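Progress report, 03/12/2025
Durkden Beer and Cider Weekend
Reporting on the second grant payment

This report covers the work done since the first payment cleared. The festival is planned for the third weekend in May, on the fairground at Durkden, with the same two-day format we set out in the application.
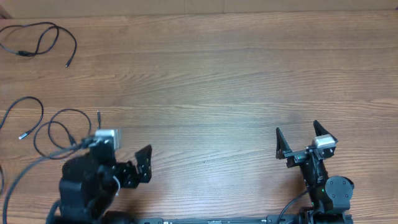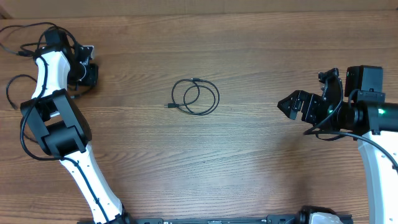
Pouring permits were the slowest part of the winter. The county now treats a two-day tasting as two separate events, so each brewery needs its own sheet for Saturday and another for Sunday, and the first batch came back to us for missing signatures. All of the corrected sheets are in. Power is further along. The site plan puts the card readers, the tap coolers and the sound desk on separate circuits, and small items get a line in the equipment list too, down to a black cable with a little plug on the end, coiled up on a wooden table. Last year we lost most of a Saturday morning to missing leads, and the list is meant to stop that. It will be checked again at load-in.

**Breweries and cider makers**

Signed agreements are coming in at a good pace. Chidiac Brewing has confirmed and will bring a smoked porter, a pilsner and one cask to be named later. Zovance Cider is coming back and has asked for a corner spot with shade, which we have given them on the east side next to the food row. Two breweries that poured last year have dropped out. One has closed its taproom and the other is short of staff in the spring. We have offered their spaces to makers on the waiting list and expect answers before the end of the month.

We changed the booth agreement in response to complaints from last year. Breweries now get paid for beer by the keg at a set price instead of by tokens collected. It costs us a little more up front, but the token count took too long and several makers disagreed with our totals. The new agreement also says plainly who pays for ice. We do.

**Site and layout**

The fairground has let us move the main gate from the parking lot side to the road side. This shortens the walk from the shuttle stop and gives us a straight line for checking IDs. The tents will stand in two rows with a wide lane between them. Seating has been increased, with picnic tables at both ends and hay bales along the fence. Last year people ended up sitting on the curb by the restrooms, and it made the line there hard to see.

Drainage in the low corner by the barn is still a problem. The fairground spread gravel in the fall and it has helped, but we would not put a tent there. The plan shows it as storage for empty kegs.

Water stations have gone up to 5. Each will have a rinse basin and a separate tap for drinking. The plumbing quote came in under what we had budgeted, and we would like to hold the difference for extra hoses and a spare pump.

**Tickets**

Early tickets went on sale through the Fleltley box office page. Over 100 sold in the opening week, mostly full weekend passes. Sales have slowed down as expected and we will not push them again until the brewery list is published. The designated driver ticket has been kept at a low price and now includes a soft drink glass and a food voucher. Driver tickets were hard to find on the page at first. That was fixed after we got emails about it.

We have not raised the price of the Saturday session. We may need to for next year if the tent rental goes up again.

**Food, music and transport**

Food vendors are booked for both days except for one open dessert spot. Music is booked for Saturday only. We are still talking with a brass band for Sunday afternoon, and if they can't make it we will go with recorded music at low volume.

The shuttle will run between the train station and the new gate from before opening until an hour after last pour. The bus company has asked us to mark the turnaround with cones and keep vendor trucks out of it. The load-in schedule has been moved earlier to allow for this.

**Spending to date**

The first payment went to the fairground deposit, the tent deposit, permit fees and insurance. Receipts are attached as a separate file. Nothing has been spent outside the approved budget lines. We ask for your approval to move the leftover plumbing money within the site budget as described above. The total for that budget would stay the same.

**Still open**

- Replies from the waiting list
- County approval of the pouring permits
- Sunday music
- Dessert vendor
- Glassware proof, due back from the printer
- Rain plan for the Sunday session, which the fairground wants in writing

The next report will follow once the permits are approved and the full brewery list is public. Please send any questions on the budget request to the festival office before then, as the pump has to be ordered well ahead.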